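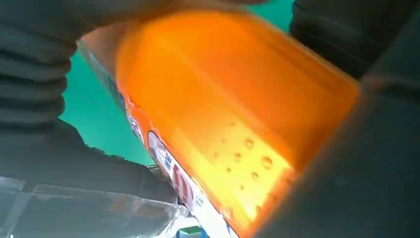 *Orange bottle with the light behind it. Bubbles or droplets, take your pick. Our best-looking shot, and it cost nothing to light.*

## Under the Sink: a gallery

When we took over the flat at Moynihan Court in December, the letting agent described the kitchen as "partly stocked". What she meant was the cupboard under the sink. Four tenancies' worth of cleaning products had been left there, each household having evidently looked at the last one's collection, found it wanting and gone shopping.

Niamh Carroll and I spent an afternoon going through the lot. The bottle at the top of the page is the one that started the gallery. In the cupboard it had all the charm of a drain. Hold it up to a bright spot and the plastic goes from deep orange to a pale yellow like weak squash, and the droplets show up as little dark rings with light middles. I have paid to get into exhibitions with less going on.

The label has big red lettering on white and an oval done in dark red, with blue small print running alongside. I can't make the small print out at that angle. I suspect it is telling me to keep the thing away from my eyes, and I had it inches from my face for ten minutes.

The rest of the gallery goes up as I get round to it. Captions are written already, so you may as well have them.

**No. 2, the Trevitz tub.** Limescale powder, set solid. Niamh tried a spoon, then a screwdriver. The screwdriver is now very clean.

**No. 3, the Golero twins.** Two identical floor polishes, both nearly full. The kitchen floor is carpet tile. Yi-an Kong, who lived here before us, swears they were there when she moved in, and so does the man before her.

**No. 4, the sponge.** No comment from either of us.

**No. 5, Metus oven gel.** Comes with one glove, left hand. Britta Brinkmann downstairs is left-handed and has put in a claim.

**No. 6, assorted cloths.** Eoin Hegarty counted eight when he came to fix the tap, and asked whether we were opening a garage. One of them is a vest.

**No. 7, the shelf afterwards.** Washing-up liquid, bin bags, a brush. It lasted until teatime — Dymphna Kinsella came round with a housewarming present, and it was a basket of cleaning products.

Anyone who lived here and wants their polish back can ring the bell. Please take both.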